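How to apply for a place in Year 7

Applications for Year 7 at Wurnov College open in August, the year before your child starts. Allow an evening to fill in the form and a bit longer to gather the papers. Families who already have a child at the college still need to apply.

Before you start

Have these ready as scans or clear photos:

Birth certificate or passport
Baptism certificate, if your child has one
The two most recent school reports
Immunisation history statement
Any court orders or parenting plans that apply
Reports from specialists, if your child gets extra support at school

A baptism certificate is not required. Children of other faiths, or of none, are welcome to apply, but every student takes Religious Education and attends college Masses and the Year 7 retreat.

Step 1. Make an account

Go to the Enrolments page and choose New Family. Use an email address you check often, as all letters about the application go there. If two parents live apart and both want copies, add the second address under Contacts.

Step 2. Fill in the student details

Enter your child's name exactly as it appears on the birth certificate. A preferred name can go in the next box. The form saves at the end of each page, so you can stop and come back.

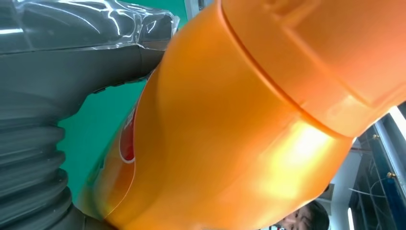
Philomena Akpalu
Enrolments Officer, Wurnov College

Step 3. Write the family statement

The statement has a limit of 400 words. Tell us why you would like a Catholic education for your child and what your child enjoys. Plain writing is fine – dot points are too. Students can add a few lines of their own in the box underneath.

Step 4. Upload your papers and pay

Attach each paper as its own file. The application fee is $100 and is not refunded. If the fee is a difficulty, leave the payment page blank, submit the form and ring the office. Health care card holders do not pay it.

Step 5. Come to the interview

We will email you a choice of times. Interviews run for half an hour with the Year 7 coordinator, Mawuli Wumbei, and at least one parent or guardian needs to come with the student. Please bring the original birth certificate. Evening times are kept for families who can't get away from work, and the last one starts at 6 pm.

After the interview

Offers are sent by email. To accept, sign the form attached to the offer and return it by the date shown. If your child is placed on the waiting list you don't need to do anything more, but let us know if you move house or change your phone number.

Questions about bursaries go to Nadine Darwish in the business office. For anything else, ring the front desk and ask for Enrolments.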